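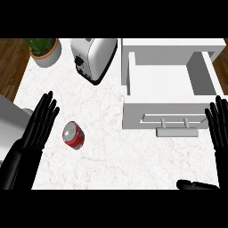
I've had the Pravley pour-over kettle on my stove since March and I still get a little bit happy every time I pick it up, so it's probably time to write something down.

Some background first. My old kettle was a hand-me-down whistler with a fat stubby spout, great for tea and terrible for coffee. You'd tilt it a hair too far and a big slug of water would land in the middle of the filter and dig a hole in the grounds. I put up with that for years! Then a friend in Estthorpe let me make a cup with her Pravley and I ordered one that same evening.

## The pour

The spout is long and thin, with a slight outward lip at the end, and you can slow it down to a trickle without the water running back along the underside and onto your hand. I can do a slow spiral now and stop right where I want to. My coffee tastes sweeter than it used to (same beans, same grinder, same chipped mug), and I put that down to finally wetting everything evenly.

The handle helps a lot too. It's set far enough back that the weight hangs naturally when the kettle is full, and it stays cool on my gas burner as long as I keep the flame small. Turn it up so the flame licks the sides and you'll want a towel.

## Size and heating

It holds up to 1014 ml, enough for 2 big mugs with a splash left over for rinsing the filter. If you regularly make coffee for a crowd you'll be refilling, and that gets old fast. On my smallest burner a full kettle takes a while, but I use that time to grind.

There's a little dial thermometer in the lid. Mine agrees with my candy thermometer closely enough that I've stopped checking. It does fog up on the inside when the water's near boiling, and it clears by itself once things cool down. Mildly annoying, no more than that.

## Things I'd change

- The lid fits tight. Really tight. It has loosened a bit with use, but the first couple of weeks I was wrestling it off over the sink.
- No whistle, so if you wander off, you wander off.
- You can't get a sponge inside past the rim. I do a vinegar boil once a month and the scale comes right off.

I also tried the Ong kettle at the store before buying. Nice looking thing, and the handle is prettier, but the spout is wider and I couldn't get the same thin stream out of it. The Prutesa was the other one on my list, and it's electric with a hold setting, so if you want your water kept at temperature all morning, look at that one first. I didn't want another cord.

Would I buy the Pravley again? Yes, tomorrow. I've even started using it to water my seedlings (cold water, obviously) and it's fantastic for that, you can get right down to the base of a tiny basil plant without flattening it.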